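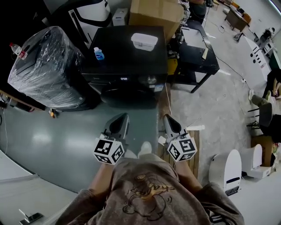
The Second Pair

Natanael Arruda wanted the washing machine to be the judge. He had said so all through August, whenever anyone in the Kenilham workshop asked how he meant to choose between the Falcão grippers and the Cirons.

"A block on a table tells you nothing," he said. "Give me a round knob and a big door!"

So there was a washing machine, black and heavy, and there was a notebook with 5/9/23 on the first page, and there was Natanael, happier than he had been in weeks, with a gripper in each hand.

He had done the Cirons before lunch. They were strong — lovely and strong — but they went at a sock like a crab at a pebble. The Falcãos came to a point, and he found he could slide the tip under a hem and just close his fingers. Oh, that was good. He did it again for the pleasure of it.

"How's the left one?" called Inês from her chair.

"Lighter than it looks. Did you change the spring?"

"I changed 2 springs. You're meant to tell me if you can feel it."

He could feel it. He reached for the knob and turned it a click, then back, and the movement came up through his wrists so clearly that he laughed out loud.

"Write down 400 grams for the squeeze," he said, "and write down that I want to keep them."

"I can't put that in the Clornitard report."

"Put it in the margin, then."

She wrote it in the margin, quite small, and he bent to the door and started on the towels.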